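Round seven, and the crossing is still closed

The seventh round of the Peltach talks ended on Saturday, a little after four in the afternoon, with a statement of five sentences. I have read it enough times now to have it more or less by heart. The two sides "held constructive discussions," they "took note of each other's positions," and they will meet again "at a time to be agreed." The crossing stays closed. The mediator's office didn't take questions.

I said in January that I would stop writing about every round and wait for something to happen. A few readers wrote to ask what I made of this one, so I'm going back on that. If you are only here for the posts about living in Clamley, skip this one. There will be one about the bus strike when I get to it.

For anyone new, the short version. The crossing at Peltach was shut after the shooting on the bridge, and the villages on the east bank were emptied over the following week. Most of those people went to relatives, some went to the camp at Radwan, and some left the region altogether. The talks were set up to do two things: reopen the crossing, and agree on who gets to go back east and on what terms. The first was supposed to be the easy part. The draft agreement has 33 articles. The crossing takes up the first nine and the return of residents takes up most of the rest, with a few at the end on policing and who pays for the bridge repairs.

As far as I can tell from people who were in the building, this round spent nearly all of its time on Article 12, the list of households.

The list is where the numbers come in. The west bank delegation says 1213 households have the right to return. The east bank council says 1275. That leaves 62 households, and they have been on the table since the third round. They aren't all the same kind of case. Some are families who rented and never had a deed. Some are people who moved in after the last census and before the shooting, and the west bank side says their registration was rushed through by the council to bring the number up. And a few are cases where a brother and a sister both claim the same house and both got counted.

Talha Hayat, who used to cover the talks for the regional paper and now mostly teaches, thinks the 62 are a proxy. His view is that neither delegation wants to be the first to sign off on Article 12, since once that is settled the next thing is Article 14, which covers the return of farmland along the river, and that is where the money is. He told me this over the phone on the last evening of the round and I have been turning it over since. I think he's half right. The land matters more in cash terms. But I spent two years working in the registration office here, and I remember what it was like to tell a family that their name wasn't on a sheet of paper. Those people don't see themselves as a proxy for anything.

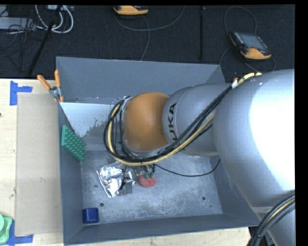

A KUKA robot arm over a gray metal bin, with a handful of small objects inside.

There was one piece of real movement, and it got no space in the statement. On the second day the two sides agreed to let the household files be checked by a joint panel, three members from each bank plus a chair from outside. The panel would look at the disputed files one by one and give a ruling on each. That idea was first raised in round four by Senga Ritchie, when she was still the deputy mediator, and it was turned down flat by both sides. Now they have both accepted it in principle. What they couldn't agree on is what happens to a ruling once it's made. The east bank council wants the panel's decisions to be final. The west bank delegation wants them to be advisory, with the last word going to the interior ministry.

I can see why the ministry point is a hard one for the east bank. The ministry is the same body that closed the crossing, and its office in Clamley has been slow with everything from travel passes to death certificates. I waited eleven weeks there for a stamp on my mother's pension form. On the other hand, I can see why a government doesn't want to sign away a decision on residency to seven people it can't dismiss. There are ways around it. You could let the ministry object to a ruling within a fixed time, with reasons in writing, and send the file back to the panel once. After that the ruling stands. Something close to this was used for the fishing licenses upriver and it worked well enough that people stopped talking about it. I don't know if anyone proposed it in the room.

The other matter was the venue. The first four rounds were held in the old customs hall, which is drafty and has one working elevator. From round five on they moved to the Rinduteck conference center out by the ring road. The rooms are better and there is parking. It's also a forty-minute ride from the center of town, and the people who used to stand outside the customs hall with their photographs and their house keys mostly don't make the trip. I went out there on the first morning and counted more drivers than demonstrators. Veronika Kun was there with her folding chair, as she has been for every round. She's from one of the villages just past the bridge and she is on both lists, so the argument over the 62 doesn't touch her directly. She said she comes so that the delegates have to walk past somebody. Then she asked me if I knew whether the café inside was open to the public. It is, but they check your bag.

I want to say something about the two Szabós, since I got them mixed up in an earlier post and was told off for it. Sándor Szabó leads the technical group on the bridge. He's an engineer, he works for the road authority, and by every account I've heard he has had a complete repair plan ready since round two. Attila Szabó is a member of the east bank council and sits on the group for Article 12. They aren't related. The one who walked out of the afternoon session in round six was Attila. The correction is now on the old post too.

Sándor's group is a bit of a sad story in all this. They meet, they agree, they write it up, and then it sits there. The bridge plan needs a dry season to carry out. If the main agreement isn't signed by the end of spring, the work can't start until the year after, and the cost estimate will have to be done again. I asked a friend who knows the road authority whether the bridge could be pulled out of the package and repaired on its own, signed or not. She said it had been suggested and that the west bank side was willing. The east bank council said no. They're afraid that once trucks can cross, the pressure from traders will be gone, and the question of who goes home will be left to drift. I don't like that answer but I understand it. The traders are the loudest people pushing for a deal right now.

So where does that leave things? I went back over my posts on the earlier rounds to see what I had predicted. I said round three would settle the travel passes, and it did, more or less. I said round five would settle the list. I was wrong about that and sounded very sure of myself. I also wrote a long piece arguing that the change of mediator would slow everything down, and I don't think it made much difference either way.

This time I'll only say what I'd look for. If the joint panel is named before the next round, even without an agreement on what its rulings are worth, that would be a good sign. Once there are people with names and a room and a stack of files, they tend to start reading the files. If the next round gets put off past the spring holiday, I'd take that as a bad sign, whatever reason is given. And if either side starts using a new number for the households, I would expect the whole of Article 12 to be opened up again from the beginning. The council has hinted at this. There's talk of births since the closure, and whether a household that has split in two through marriage should be counted twice.

A few smaller things from my notes. The travel passes for medical visits have been extended again for the usual period, and the form hasn't changed, so the old ones are still good. The school at Radwan is getting its second teacher back. The phone line for people who want to check whether they are on the list is open weekday mornings only, and it's worth calling right at eight, as by nine you won't get through. If you have a household file that was marked incomplete, go and ask in person. Two people I know were told by phone that nothing was missing and then found out at the counter that a signature was.

I had one email asking why I bother with the details of the draft when the full text has never been published. Large parts of it have been, in pieces, in the regional paper and in the council's own minutes, which are pinned up outside the town office for a week after each meeting. You have to go and read them standing up. I've been copying out the parts on Article 12 and I'll put them in a separate post, with the dates, once I've checked my handwriting against the next set. If anyone has the minutes from between rounds five and six, I missed those and would be glad of a copy.

Comments are open until the weekend. Please keep family names out of them, including your own if you have a file pending.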